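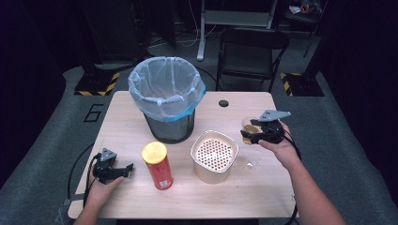

I have now read the Goltirden brochure four times, and I still can't tell you what you get for the money. The kit is a pair of hand-held grippers, the cables that go with them, and a year of what the company calls "skill hosting." You do a chore with the grippers in your hands, the system records how you did it, and a robot arm is supposed to pick up the chore from your recordings. The chore I spent most time on was clearing a table: a red can with a yellow lid, a square container with a perforated insert, a wastebasket with a bag in it, and a small clear cup with brown liquid in it. There was a little puddle of the same color on the wood next to a few crumbs. If you want to know what I think of a product that promises to learn housekeeping, start with the puddle.

A bit of background for people who don't read this blog regularly (most of you came for the dishwasher post, I know). I do kitchen and break room setups for small offices. In July a client in Wukbridge asked me if they should put money aside for a robot that would tidy up after lunch. I said no. They asked if I had tried one. I said no to that too, and it bothered me enough that when Fonmont started renting out the Goltirden kit by the week I signed up.

The rental is $507 for the week, with a $300 deposit. Buying the kit outright costs $1667, before hosting. The price for hosting is "available on request," and I requested it twice. The second time I got a link to the brochure.

Let me be fair about the hardware first. The grippers are decent. They feel solid, the jaws open and close without any slop, and you can get one around a thin plastic cup and lift it without crushing it, which I did not expect on day one. My hands got used to them faster than I thought they would. By the second afternoon I had stopped looking at my fingers and started looking at the tips of the jaws, the way you do with kitchen tongs.

Now the complaints.

The cables. Each gripper trails one, and they are always where you don't want them. They loop down off the table, they pull a little when you reach across, and if you cross your hands you have to uncross them in the same direction or you end up plaited. The brochure has a drawing of a woman at a counter with no cables at all. I would like to meet her.

The weight. It's fine for ten minutes. After an hour my left wrist was complaining, and the left hand was doing less of the work. A lot of my early recordings have the left gripper just sitting there with its jaws open while the right one gets on with things. I asked support if that mattered, and Marwa Samir, who answered all my emails and was more patient than I deserved, wrote back: "It will learn that the left hand waits. If you want it to help, you have to help." Fair enough, but that should be on page one of the manual. It isn't in the manual.

The counting. The manual tells you to record each chore 22 times before you send it in. That sounds reasonable until you do it. Twenty-two rounds of clearing one table means twenty-two rounds of messing it up again, and you are supposed to mess it up a bit differently each time. I am quite good at clearing tables. I found out I am very bad at inventing new places to put a can. Somewhere past the halfway mark I was putting everything back where it had been the time before, and I only noticed when I watched the recordings.

And liquids. I asked before I rented whether the kit was any good with cups that still had something in them, since that is the whole problem with break rooms. Empty cups are easy. People leave an inch of cold coffee or flat soda in the bottom, and whoever clears up has to walk it to a sink or tip it straight into the bag and regret it. The reply was that "partially filled vessels are supported." Well, you can pick one up. You can hold it level if you concentrate. What you can't do with two hard jaws is wipe, or at least I couldn't. I tried holding a folded paper towel and dragging it across a spill, and got a long smear and a towel that slid out sideways. A sponge went better. It was still slower than my sleeve.

Then there's the part you're really paying for. I sent my recordings in on the Friday and got back a video of an arm at their place doing "my" chore. It put a can in a basket. It moved a container from one side of a table to the other. The cup in the video was dry. I wrote to ask about the one with liquid in it and was told that this was a separate skill and that I would need a separate set of recordings, which would mean another week of rental. I'm sure there's a technical reason. There is also $507 of reason.

Paredes, who sell a competing kit, told me over the phone that theirs has no cables and needs fewer rounds. They would say that. They also wouldn't lend me one, so I can't tell you anything more about it, and I'm not going to repeat their numbers until I've had it in my hands.

So who should rent this? If you have a workshop, some patience and a job that is the same every day with dry objects, I could see a week with it being money you don't resent. Sorting parts into trays, say. Putting caps on things. I did a round of stacking lids for my own amusement and it was the best recording I made all week.

For a break room, no. I told the client in Wukbridge the same thing I told them last summer, only now I have a sore wrist to back it up. They bought a second trash can and a small sign about pouring drinks out first. The sign is being ignored, but it cost a good deal less than the deposit.

On the deposit: the kit went back in its case on the Monday, with both cables coiled and everything wiped down. I have an email saying it arrived. I do not yet have the $300. I'll update this post when I do, and I'll put the hosting price here too if anybody ever tells me what it is.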